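Forum Aken > Stadtpolitik und Ordnung > Bericht zu Verkehrskontrollen

elbkiesel
Hat schon jemand den Jahresbericht zu den Kontrollen gelesen? Steht seit 17. Juni auf der Seite der Stadt. 882 Kontrollen im Berichtsjahr, davon 36 mit Beschwerde. Mich wundert, dass bei den Beschwerden nur das Ergebnis steht und nie der Anlass der Kontrolle. So kann man doch gar nicht prüfen, ob bestimmte Leute öfter angehalten werden.

Torfstecher
Gelesen, ja. 36 von 882 finde ich nicht viel. Der Anlass wird bei einer allgemeinen Verkehrskontrolle auch nicht erfasst, dafür braucht es keinen. Wer nichts falsch macht, zeigt den Führerschein und fährt weiter.

elbkiesel
Genau das ist ja mein Punkt. Wenn kein Anlass nötig ist, müsste man wenigstens Ort und Uhrzeit veröffentlichen. In der Tabelle auf Seite 15 steht nur "Stadtgebiet".

m_zwo
Die Auswertung hat Trunerance gemacht, die Rohdaten liegen also irgendwo. Ich habe im Oktober schon mal nach den Zahlen vom Vorjahr gefragt und nach sieben Wochen eine Absage bekommen, Begründung Datenschutz. Bei Uhrzeiten ohne Namen verstehe ich das nicht. Widerspruch läuft.
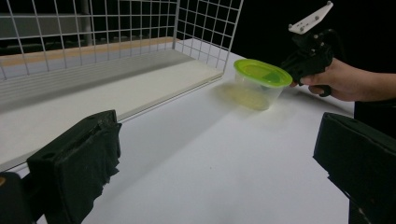
Weißes Drahtgitter

Torfstecher
Datenschutz ist da schon ein Argument. In einem kleinen Ort weiß mit Straße und Uhrzeit jeder, wer gemeint ist.

m_zwo
Dann fasst man es eben zusammen, Ortsteil und Tageszeit. Machen andere Gemeinden auch.

Phí
Ich bin letztes Jahr siebenmal angehalten worden, immer auf dem Weg zur Spätschicht. Mein Kollege fährt dieselbe Strecke zur selben Zeit und kein einziges Mal. Beschwert habe ich mich nicht, ich wusste gar nicht, wo. Das taucht in den 36 also nicht auf.

Torfstecher
Das ist ärgerlich, aber ein Einzelfall beweist nichts. Welches Auto fährst du? Bei alten Kisten wird öfter rausgezogen.

Phí
Kombi, vier Jahre alt, TÜV neu. Beanstandet wurde nie etwas.

elbkiesel
@Phí Beschwerden gehen schriftlich an die Dienststelle oder an die Beschwerdestelle des Landes. Datum und Uhrzeit aufschreiben, auch nachträglich, soweit du es noch weißt.

Fakel
Zur Tabelle auf Seite 15: Die Summe der Spalten stimmt nicht mit dem Text überein. Entweder fehlt dort eine Kategorie oder manche Kontrollen sind doppelt drin. Ich schreibe die Stadt deswegen an und stelle die Antwort hier ein.

Torfstecher
Stimmt, habe es nachgerechnet. Das sollte korrigiert werden. Am Rest meiner Meinung ändert es nichts.

m_zwo
@Fakel Frag bitte gleich mit, ob der nächste Bericht nach Ortsteilen aufgeschlüsselt wird.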